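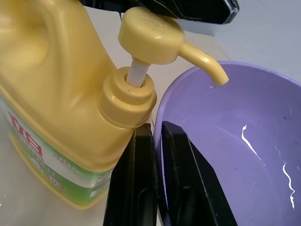
Yellow screw-on pump, fitted to a jug and set over a purple bowl.

Stetness Screw-On Jug Pump, Yellow

Item 2241

A hand pump for large plastic jugs of sauce, syrup, dressing, dish soap and similar liquids. The ribbed collar screws onto the neck of the jug in place of the original cap. Press the head down and the liquid comes out of the curved spout, which points downward at the tip, so a bowl or cup can be held close underneath.

The pump lets you take small amounts from a heavy jug without lifting or tipping it. It suits kitchens that buy in bulk and anyone who finds a full jug hard to pour from.

What you get

One pump head with spout, collar and stem, plus one dip tube. The tube is packed separately and pushes into the bottom of the pump. Jug and bowl are not included.

Materials and color

The head, spout and collar are yellow plastic. The stem is white plastic. Color may vary slightly between batches. For a white head, see the Flistosik pump, which takes the same dip tube.

Will it fit my jug?

The pump fits jugs with the wide Ruddock neck. If you are not sure, take the cap off your jug and try it on the sizing card, which you can print from the Help page. Print it at full size, with no scaling. Jugs with a snap-on cap will not take this pump.

The dip tube comes long and is meant to be cut. Stand it beside the jug, mark it level with the base, and cut it at a slant a little below the mark. A slanted end keeps the tube from sealing itself against the bottom. Kitchen scissors will do it, but cut slowly — a tube that is too short cannot be fixed and will leave liquid behind.

First use

Wash all parts in warm soapy water and rinse well. Push the tube in until it stops. Lower it into the jug, turn the collar until it is snug, and point the spout where you want it. It takes roughly nine presses to draw a thin liquid up the first time, and more for thick ones. Hold a bowl under the spout while you do this.

A drop or two may hang from the tip after a press. Wipe it off with a clean cloth. Sticky syrups should be wiped every time, or they will dry in the spout.

Cleaning

Hand wash only. Between refills, pump warm water through until it runs clear, then take the tube off and let everything air dry. Do not use a pump for food once it has been used for soap or any other cleaner. Buy a second one and label it.

Not suitable for

Hot liquids, bleach, solvents, or anything with seeds or chunks in it. Relishes and dressings with whole herbs will block the valve.

Spare parts

Dip tubes are sold in packs of 4. Replacement collars are sold singly. Both are listed under Uklow Pump Parts, along with the narrow-neck adapter.

Returns

Unused pumps can be sent back in the original bag. We cannot take back a pump once the tube has been cut.

Page updated 15 November 2024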